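The Bus to Valville
Mar 11, 2019 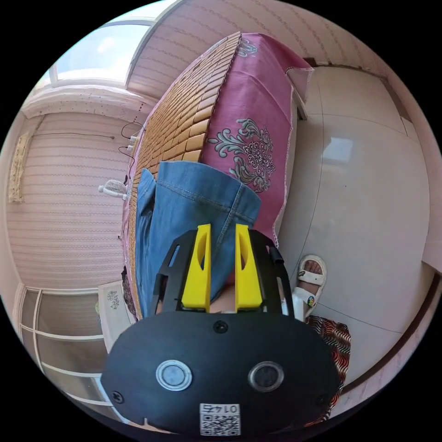

A white sandal, two straps, and the hem of a pair of jeans.

Osian Yorath had been on the bus since Kerr, with his father's coat folded on the seat beside him. It was too warm for a coat. He had taken it from the hook at the last minute and didn't want to put it up on the rack.

At Vakeck a man got on with a birdcage. The cage had a towel over it. He looked down the aisle, saw that every other pair of seats was taken, and stood waiting until Osian moved the coat to his lap.

"Florêncio Godinho," the man said. "This is a finch."

"Is he all right on the bus?"

"She. We'll find out."

They went past the silos and the turnoff to the quarry. The driver had the radio on low, a program on water rates. Godinho held the cage on his knees with both hands and leaned into the corners.

"You're going to Valville?" he said.

"To sell a house. My dad's."

"Which one?"

"On the river side. Green roof. There's a plum tree in the front that's mostly dead."

Godinho thought about it. "He had a ladder," he said. "I borrowed that ladder. I did my gutters with it, and I never took it back."

"When was that?"

"June. Not last June, the one before." He lifted the edge of the towel, looked in and put it down again. "It's a good ladder. Aluminium. It's behind my shed."

Osian said he could keep it. Godinho said no, he couldn't do that, and neither of them spoke again until the bridge.

The bus let them off outside the pharmacy. Osian had the key in an envelope and the agent wasn't due until 2. He had planned to sit in the park, but Godinho had already started up the hill with the cage held out in front of him, so he went too.

The ladder was longer than he remembered. They cleared the ivy off it and carried it down the lane, Godinho in front and Osian at the back with the coat over his shoulder. The finch stayed on the kitchen table at Godinho's with the towel off.

"Where did he keep it?" Godinho asked at the gate.

"Along the side. There are two hooks."

They lifted it up. One hook was loose and Godinho pushed it in with his thumb – it held. Then he wiped his hands on his trousers and asked if the plum had fruited at all last year.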